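Is a 540 square foot apartment too small to host Thanksgiving? (and the head cold question)

Board: Home & Table > Holidays
Started 2024-11-28 by plirkus_pete

plirkus_pete
Writing this from the bathroom, the only room with a door. Six people are coming at four o'clock to an apartment of 540 square feet, and I woke up with a nose like a garden hose.

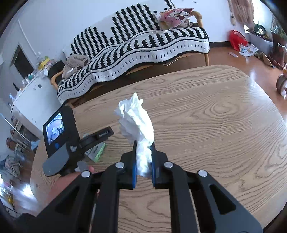
I don't have a fever and I'm not coughing, but I have sneezed on every wall I pay rent for. My sister says cancel. My mother says that in her day people cooked with pneumonia and were glad of it. The bird is in at 400. Do I call it off, or do I wear a mask and let somebody else handle the potatoes?

hemamik
Cancel. I say this as a person who went to a dinner in 2019 where the host had "just allergies" and spent the next nine days on a couch watching shows about people buying lighthouses.

Also why is the bird at 400?

plirkus_pete
The recipe said 400.

hemamik
For how long?

plirkus_pete
It was a long recipe.

oldgravyboat
Start at 400 for the first half hour if you like a brown skin, then drop it to 325 and leave it alone. Mine has come out fine that way for years. As for the cold, text all six of them right now, tell them the truth and let them decide. They're grown-ups. At least one of them has been praying for an excuse since Halloween.

shehu_side_dish
Agree with gravyboat on the texting, disagree on the oven. 325 the whole way. The blast at the start only dries out the breast, and then everyone has to say "no, it's moist" with their mouth full of sawdust.

oldgravyboat
I have never served sawdust.

shehu_side_dish
Your guests are polite, then.

Komer
To the question in the title, since everyone has skipped it: 540 is plenty. I did it for years in 381 square feet with a two-burner stove. You put the coats in the bathtub, you put the pies on top of the coats (on a board, I'm not an animal), and you tell people they may use the bathroom before dinner or after pie but there is no in between.

hemamik
This is the worst thing I have read on this board and I was here for the jellied ham thread.

Komer
It worked great. One year a scarf got some pumpkin on it.

shehu_side_dish
Back to the cold. You can't cook while you're dripping. Doesn't matter how often you wash your hands, you'll forget once, and it'll be while you're mixing the stuffing. Sit in a chair, point at things, and have your sister run the kitchen.

plirkus_pete
My sister's position is that if she has to run the kitchen she may as well do it in her own kitchen, where there are chairs.

oldgravyboat
How many chairs do you have?

plirkus_pete
4. Plus a stool, plus a cooler with a cushion on it.

oldgravyboat
For seven people.

plirkus_pete
I figured somebody would stand. There's always a person who likes to stand.

Komer
There is! In my family we fight over it. You can lean on the fridge and you're never asked to pass anything.

hemamik
Pete, listen to what your sister is telling you. She has a kitchen. She has chairs. She does not have your cold. You have a turkey that can travel in a cooler, as soon as you take the cushion off it.

shehu_side_dish
Do not move a half-cooked turkey. Finish it, check the thigh with a thermometer, rest it, wrap it in foil and towels, then move it. It'll stay plenty hot for a drive across town. A half-done bird sitting in a car is how you get a much more interesting illness than a cold.

oldgravyboat
For once I agree with shehu. Please print this page.

plirkus_pete
Update. Texted everyone. Two people dropped out so fast that I think they had it typed already. My mother called me a quitter. My sister said "fine" with a period, so that's going to come up again at Easter. She's doing potatoes, stuffing and seating. I'm supplying the bird and staying home with a plate, which she claims will be left on my doormat.

Komer
So you have the whole 540 to yourself. Put your coat in the tub for old times' sake.

hemamik
Did you turn the oven down?

plirkus_pete
Going now.

hemamik
Pete.

plirkus_pete
It is very brown. I would say it is finished being brown. The thermometer says 140 in the thigh, so there's a way to go on the inside. Foil?

shehu_side_dish
Foil over the breast, oven to 325, and don't open the door again for forty minutes. I don't like to say I told anybody anything.

oldgravyboat
He never turned it down! That's not my method! My method has a second step!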